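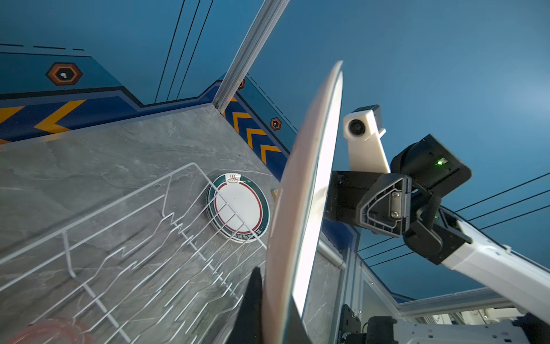
*wrist cam, plate held on edge, rack behind*

**fuvix_fan** · 4 Apr 2020

Right, numbers from the plate into rack runs. Same policy as before, only change is we dropped the overhead view and trained on wrist cams alone. 2,137 demos, then 24 trials each way.

- both views: 16 in the slot
- wrist only: 5

Didn't expect a gap that big. Thoughts?

**brumaven**

look at your own picture. plate's nearly edge-on so the policy gets a thin curved sliver and has to guess the tilt from that. of course it's bad

**fuvix_fan**

But the rack wires are in view, and the stack at the far end. Should be plenty to line up on?

**pietrzak_lab**

Don't agree with brumaven. Edge-on is the *good* angle for a slot, you want the rim and the wires in one view. I'd blame the rim glare. Upper right rim is a bright white band in that shot. Try brightness jitter before you bin it.

**brumaven**

jitter won't bring back depth

**pietrzak_lab**

Nor will an overhead camera with an arm in the way of it half the time.

**brindia**

did you retrain from scratch or just mask the overhead input? not the same test at all. masked = you're measuring how much it leaned on that view

**fuvix_fan**

...masked. Then fine tuned a bit. Was going to do it properly but ran out of gpu time

**brindia**

well there you go

**brumaven**

so teh 5 means nothing

**pietrzak_lab**

It means something, just not what the first post says. Can you edit it?

**fuvix_fan**

Will do. Scratch run queued, same seeds, jitter on for one and off for the other. Also going to log wich slot it misses into, didn't do that either

**brindia**

log the grip angle while you're at it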